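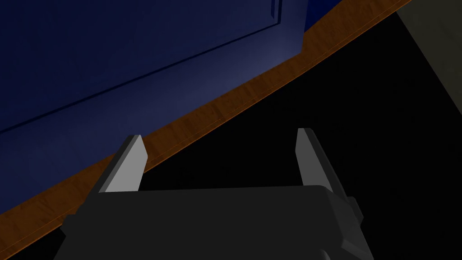
Hip brace and frame check, physio store, Koren unit - August round. Done by Gadisa Zeleke, comments by Kusum Maurya where marked KM. Take each brace off the rack, strap it round the dummy, look from behind. Uprights should lean in evenly, left and right a mirror of each other, same as the two pale grey plates at the top of the page with the gap between them. If one side leans more, tag it red and leave it.

1. Hinge stops hold at set angle - OK. Rácz hinges stiff, oiled.
2. Straps, velcro clean and gripping - 14 replaced.
3. Thigh pads, no splits - FAIL on no. 272. Binned.
4. Walking frame ferrules - OK exept Rollbridge tall frame, one worn through.
KM: order two, they always go in pairs.
5. Serial labels readable - 2,102 faded, rewritten in marker. Needs a proper lable.

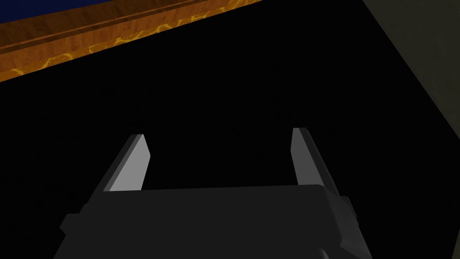
Can a brace go back out if only the cover is torn?
Once the cover has been changed and the hinge re-tested, it can, but write both on the tag.

6. Crutch clips click shut - OK.
7. Raised toilet seats, brackets tight - Ultis one loose, tightened. KM: check again next round pls.
8. Abduction wedge, foam firm - 2,379 gone soft in the middle. Withdrawn.
9. Store floor clear, nothing leaning on radiator - not OK, moved three frames.

Red tags to workshop before 4 pm. Copy in blue folder.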